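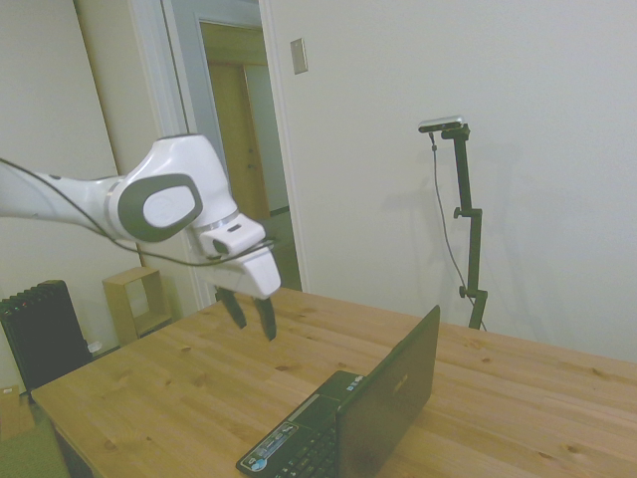 Depth points land 2 cm off at the far end of the table

Posted by Dumisani Keeps Bees

I have a robot arm at one end of a wooden table and a depth sensor on a jointed stand behind it. The sensor does not move with the arm. A laptop runs everything. The software is Gekix, with the Fetska driver for the gripper.

I did the hand-eye calibration with a printed checkerboard held in the fingers. The solver accepted it and reported no warnings. If I pick near the base of the arm, the fingers close where they should. As I move the target away from the base, the error grows, and at the far end the fingers come down 2 cm to the side of the part. The offset is always in the same direction.

Things I have tried:

Repeated the calibration three times. The results agree with each other closely.
Reprinted the board on heavier paper.
Swapped the sensor cable.
Lowered the arm speed.

None of it changed the offset. The sensor intrinsics are whatever the factory stored. Is this a bad sensor, or is my calibration wrong in some way that repeats?

Reshma Potgieter

An error that grows with distance from the base and keeps its direction is nearly always rotation. A translation error would be the same everywhere on the table. I would leave the sensor alone until you have checked the poses.

How many poses did you use, and how were they spread? The usual mistake is to move the board around near the base, keep it facing the sensor, and tilt it very little. The solver will converge on that. It will also converge on the same wrong answer each time you repeat it, so three matching results tell you only that the poses were similar.

Do this:

1. Tighten every knob on the stand. Push the sensor lightly with a finger. If it does not come back to the same place, fix that first.
2. Give the sensor cable some slack and tie it to the stand low down, so its weight does not pull on the head.
3. Measure the printed squares with calipers. Printers scale pages without asking. Enter the measured size.
4. Check the tool center point. Touch one fixed mark from several wrist orientations. If the readings disagree, the tool offset is wrong and the calibration inherits it.
5. Collect 44 poses over the whole area you pick from, including the far end. Tilt the board at least 30 degrees either way about two different axes. Let the arm settle before each capture.
6. Hold back a few poses and test against those. Do not judge by the residual on the poses you fitted.

Steps 3 and 5 account for most of the cases I have seen on this site.

Brutstead

had the same thing, bought a better sensor, it went away. might have been the stand though, I changed that too

Majumder

Check that depth is registered to the color image. In Gekix the option is off after a clean install. If you calibrate on color and pick on raw depth, you get a sideways offset. Mine did not vary much with position, so this may not be your whole problem, but it takes a minute to rule out.

Also let the sensor warm up before calibrating. I leave mine on for half an hour.

Comment from Dumisani Keeps Bees, 14th January

Registration was already on. The squares measured correctly. The tool center point was fine.

The poses were the problem. I had used 12, all near the base, with the board almost flat to the sensor. I also found that the lower knob on the stand could be turned further. I tightened it and collected 44 poses as described. The error at the far end is now under 3 mm on the poses I held back. Near the base it is the same as before.

I will keep the old sensor.

Comment from Reshma Potgieter

Good. Mark the stand joints with a paint pen so you can see if they creep. Save the pose set with the result. If the stand gets knocked you will need to collect again, but the joint positions can be replayed.

Viewed 1,864 times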